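Perguntas frequentes -- Estojos de chaves de precisão
Oficina aberta Zurovura
Última atualização: 2024-07-06

Posso usar o estojo sem reserva?
Pode, se for na própria oficina. Para levar para casa, reserve no balcão. O prazo é de 10 dias e inclui os fins de semana, embora haja quem acredite com muita fé no contrário.

Como abro o estojo?
Deitado na mesa, sempre. De pé também abre, e nesse caso você vai conhecer o chão da oficina em detalhe. Solte o trinco com o polegar e abra a tampa até o fim, sem forçar a dobradiça. Ela é de plástico e não tem ambições de porta de cofre.

A tampa precisa ficar fechada enquanto trabalho?
Não. Deixe aberta e reserve espaço na mesa para ela, que ocupa quase tanto quanto a base. Só não a use como bandeja de parafusos: as canaletas do lado de dentro parecem feitas para isso, e os parafusos saem voando assim que alguém fecha o estojo.
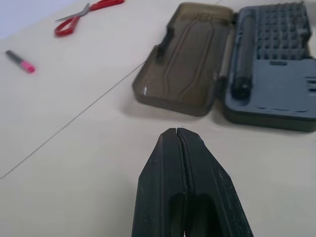 Vasanthi Raju escreveu para discordar: usa a tampa como bandeja desde março, nunca perdeu um parafuso e acha a regra "um excesso de zelo de quem fecha estojo com pressa". Fica registrado. A regra continua.

Onde guardo cada ponta?
No encaixe de onde ela saiu. As pontas são pequenas, pretas e muito parecidas umas com as outras, de modo que "qualquer buraco livre" é uma ideia que só agrada a quem não vai usar o estojo depois. Se você já misturou tudo, leve ao balcão e confesse. Temos uma tabela impressa.

E o cabo?
O cabo vai no vão comprido, com a ponta removida. Com ela encaixada, a tampa fica a meio caminho e alguém acaba resolvendo o assunto com o punho. O estojo 527 se aposentou assim.

Pode empilhar coisas em cima do estojo fechado?
Um segundo estojo, sim. Furadeira, caneca e cotovelo, não.

Em que mesa devo trabalhar?
Em qualquer uma das claras, de preferência longe da emenda entre os tampos. Parafuso miúdo tem uma vocação notável para frestas. Afaste o que não estiver usando para o lado oposto e deixe o estojo no meio, ao alcance da mão.
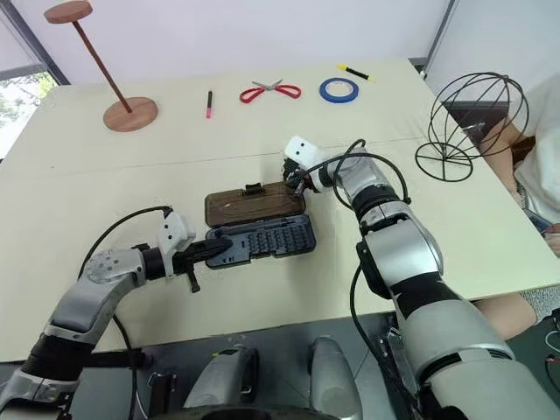

Antes de começar, confira se as fileiras estão completas. Leva menos tempo do que discutir na devolução quem sumiu com a Phillips menor -- discussão em que todos os participantes são inocentes.

Perdi uma ponta. E agora?
Procure primeiro no aparelho que você estava consertando. Depois na manga. Se não aparecer, avise no balcão: ponta avulsa custa 3 reais e a multa por devolver o estojo desfalcado em silêncio custa 11.

Posso usar a chave para abrir lata de tinta?
Não. Existe um abridor de latas pendurado ao lado da pia, usado principalmente para apertar parafusos.

Com quem falo se o trinco quebrar?
Com Senthil Joseph, de terça a sexta, à tarde. Traga o pedaço que se soltou, mesmo que pareça insignificante, e não tente colar em casa.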